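Needle and Thread: Closing a Cut
Gallery | Notes by Clifford Gosselin | Posted 13 May 2023

I was asked for a gallery on suturing and told to keep it short. I have done badly on the second part. Most pages on this subject show a finished row of stitches, nicely spaced, and say next to nothing about how the row got there. I don't trust them. A finished row tells you that somebody finished. It doesn't tell you how many times the needle went in and came back out again, or whether the tissue will still be happy under those stitches in August.

So this page is about the unglamorous end of it: a cut, a curved needle, a length of thread, and the first bite not yet taken or only just taken. If you want before-and-after shots, there are plenty elsewhere, and I wish you luck working out what was done in between.

A word on terms, as I get mail about it. The needle holder holds the needle. The forceps hold the tissue. A bite is one pass of the needle through one side. I'm told there are courses that have replaced all three words with something friendlier. I can't say the stitches have improved.

The thread

Black braided thread is what most people picture when they hear the word suture, and it deserves some of its reputation. It handles well, it lies down when you ask it to, and it is easy to find against red. It also drags through tissue more than a smooth single strand does. The catalogs mention this in small type if they mention it.

Nulex sells a braid for practice that is supposed to have "no memory," meaning it shouldn't hold the bends from the packet. I have opened 28 packets of it. Every one of them had bends. They pull out if you run the thread gently between your fingers before you start, and that is true of every other braid I've used, including the cheap ones.

Length is where I part company with the handbooks. Students like a long thread because they think they'll run out. Then they spend the whole exercise hauling slack, and the slack finds something to wrap around. For a short cut closed with single stitches I start with 16 centimeters and have never regretted it. For a running stitch, more - but less than you think.
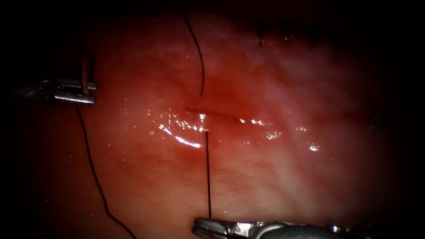
The needle is the part people fuss over least and should fuss over most. Where it is gripped decides nearly everything that follows. Too close to the point and there's no length left to push through; too close to the thread end and it bends or swivels, and now you are steering something that doesn't want to be steered. Somewhere past the middle, toward the thread end, is the usual advice, and for once I agree with the usual advice.

Mulero makes a curved needle with flattened sides, and the flattening is meant to stop it from rolling in the jaws. It helps a bit. It doesn't fix a bad grip, whatever the leaflet says, and I have watched people grip it badly with great confidence on the strength of that leaflet.

The angle matters too. The point should meet the surface square on, and then the wrist turns and lets the curve do the traveling. Pushing a curved needle in a straight line is the commonest fault there is. It tears a bigger hole than the needle needs, and the hole is what you are left with.

The cut

A straight, thin slit looks like the easy case. I'm not so sure. A ragged wound gives you landmarks, this corner goes with that corner, while a clean slit lets you drift along quite happily, taking a bit more on one side every time, until you reach the end with a pucker of spare tissue and nowhere to put it. Dog-ear is the polite name.

The old cure is to put the first stitch in the middle and then halve what's left on each side. Lenuța Ciobanu taught me to start at one end and watch my spacing instead. We argued about it for years. I still start in the middle when it counts and at the end when she is in the room.

As for the depth of each bite, match the two sides. That's all I have to offer. I've read a long paper with a formula in it and came away sewing exactly as before.

Practice material

Real tissue is slippery, uneven in color and never the same firmness from one spot to the next. Foam and silicone have none of those faults, and there lies my complaint. The Bodnár pad is the best of the molded ones I've tried, and it holds a stitch well - too well. You can yank a knot down on it in a manner that would cut straight through anything softer, and the pad will sit there and flatter you.

Their advertising says it is good for 2,000 stitches. Perhaps it is, if they are all in different places. Mine began to crumble along the favorite line long before that, and everybody has a favorite line.

The Bullari pad is softer and costs less. It shreds, but at least it shreds when you've done something wrong, so I've gone over to it for beginners.

Tension

Bring the edges together until they touch, then stop. People hear this, nod, and pull harder. A stitch that looks satisfyingly tight has often gone past useful and into strangling; the edges turn white, or roll under, and then they aren't really facing each other anymore. Loose looks sloppy and does less harm, within reason. I won't put a number on "within reason" and I'm suspicious of anyone who does.

If I had to pick one drill, it would be 10 single passes on a straight slit with no knots at all. Load the needle, go in, come out, draw the thread through, take it out, start over. It's dull. I've been told it puts people off. It probably does, and the ones it puts off would have been put off by the knots anyway.

Corrections are welcome through the contact form. Please don't send me pad recommendations unless you have personally worn one out. Knots get their own page once Lenuța and I agree on what to call the third one.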